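Search the help pages
Search Go Advanced search

Caps on or caps off? And what about refill pouches?

Jamie Kershaw
August 2023

Hello all, I hope somebody local can put me straight. We moved to Dernthorpe from Heremside in January and I still can't get the hang of the recycling. In Heremside everything went into one big bin and off it went, but now we have the grey box, the green bag for paper and the food caddy, and the leaflet that came with them has got wet and stuck to itself. I can read the front page and half of the bit about batteries.

My main muddle is plastics. Clear tubs (the sort you get grapes in) I'm fairly happy about, but do they need washing properly or is a quick swill all right? Then there are bottle tops. My mother always took them off and my husband always leaves them on, and each of them is very sure about it. And finally the refill pouches. We buy the big Grarkura hand soap ones with the screw cap to save on bottles, and I felt rather pleased with myself until our crew left one sitting on the doorstep with a sticker on it. I've got 7 of them in a carrier bag in the porch now and I don't like to put them in the ordinary rubbish if there's somewhere they can go.

Sorry for the long message, and thank you in advance. Everyone on here seems very kind.

MarrowMaureen

Hello Jamie and welcome to Dernthorpe! You'll get used to it, I promise. I was in a dreadful pickle when they changed over from sacks and I've lived here my whole married life.

Taking your things in order. Tubs only want a swill. I do mine in the last of the washing-up water, after the pans, and stand them upside down on the drainer while I have my tea. They don't have to be sparkling, but if there's yoghurt still in the corners it gets on everybody's cardboard, and in warm weather you'll know about it. Peel off the film lid if it has one, and if there's one of those little padded squares in the bottom of a meat tray, that goes in the ordinary bin.

Bottle tops - leave them on, so your husband wins that one, I'm afraid. Squash the bottle, screw the top back on and in it goes. Your mother wasn't wrong though, we were all told to take them off years ago, and my sister two valleys over still gets told that now. Loose tops are small enough to drop through the machinery, or so it said in the newsletter.

The pouches are a nuisance. They look like plastic and they are plastic, but they're made of layers stuck together and our lot won't have them in the grey box at any price. What you can do is take them to the Jeon shop on the Heremside road, where there's a soft plastics bin just past the trolleys. Crisp packets and bread bags go in there as well. Rinse the pouches and let them drain first. I cut the corner off the bottom with the kitchen scissors and run the tap through, which gets the last of the soap out too - there's always a good few hand-washes left in there, so do it over an old bottle! The screw cap I snip off and put in the ordinary rubbish, spout and all.

If you'd like a fresh leaflet, the library keeps them on the windowsill by the large print. Mine lives inside the cupboard door with a bit of tape at each corner.

dales_pete

Just chuck the pouches in the box underneath something. They never look.

Orla by the Bridge

Please don't do that, Pete, it only means somebody at the other end has to fish them out, and our whole street once had its boxes left behind over somebody's paint tin.

Jamie, I agree with nearly everything Maureen says, but the Jeon bin was full to the brim the last two times I went, so ring before you make a special trip. The 70 bus stops outside if you haven't a car. I keep a pillowcase on the back of the pantry door for soft plastics and take it when I'm going anyway, every 3 weeks or so if my daughter's been staying with the little ones and there have been a lot of crisps.

One thing I would add is to look at black plastic. Some ready meal trays are still black and they aren't taken here, even clean. I've started buying the lasagne in the cardboard tray and it's nicer, too. Good luck with it, and do say hello if you come to the coffee morning.

Related topics
Can I put envelopes with windows in the green bag?
Lost lid for food caddy
What to do with old duvets and pillows
Getting candle wax out of glass jars
Missed collection, who do I ring?
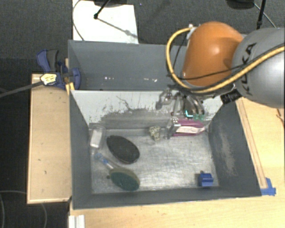 Clear plastic container next to a pink-and-white package with a green cap.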